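Kerkamden Oral History Project: progress report to the Joubert Fund, January

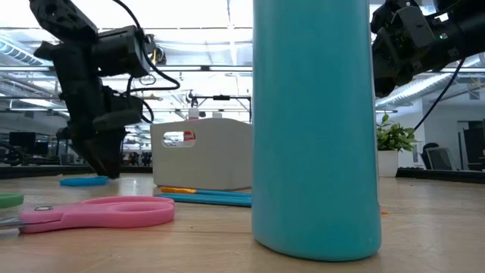

Hi Ching-wen, and thanks again for letting me write these the way I talk! The short version is that we now have 129 recordings from people who worked at the old Sirura cannery or grew up next door to it, and 11 of those came in since my last report. I'd hoped for more, but January is a rough month for getting folks in their eighties out of the house, so I've been going to them. My kit has shrunk to the recorder, two clip-on mics, a folder of release forms and a tall turquoise bottle like the one standing on the wooden table up top, and I go through all of it in an afternoon (these people can talk, and they expect you to keep up).

The big news is the pay books. Tomás Caldeira's family had a trunk of them, and the earliest goes back to 1859, which is well before the town records mention a cannery at all. Tomás has let us keep them through the spring so we can copy every page. The ink is pretty faded in places and the handwriting is a trial, but I've already matched a few family names to people we've interviewed. One woman got to hear her great-grandfather's wages read out over the phone. She made me read them twice.

Transcribing is where we're behind. I told you we'd be caught up by now and we aren't. Skiretti, the typing service, has been good about quality but slow, and they had trouble with the older dialect words, so I've been fixing those myself in the evenings. I made them a word list last week and the newest batch came back a lot cleaner.

Money: we're a little under on travel and a little over on typing, and I'd like your okay to move the leftover travel money across. No change to the total. I'll send the receipts separately, as soon as I find the one for the train.

Coming up, we have 3 listening evenings at the library. The first is all about the night shift, with short clips and time for people to argue about them. Could you come to that one? It starts at 7, there's parking behind the building, and I'd love for you to meet Tomás. Let me know about the travel money when you get a chance, and whether you still want the sample clips on a disc or if a download link will do.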